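Odport, Jun 22, 2019 – I'm Maiara Barbosa, and I'm so happy to tell you that Gavley's household price survey is out today! We asked 1,121 families what they pay for rent, food and bus fares, and I read every single reply (yes, even the long ones).

Rents were the big worry – 146 families moved in the past year to save money.

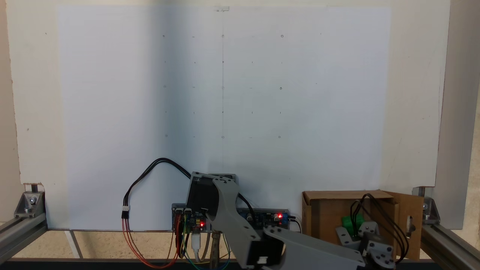 We'll be asking again in December, with 70 more streets on the list, so if you live in Odport, please say yes when we knock. The full report is free at our Lamrani office.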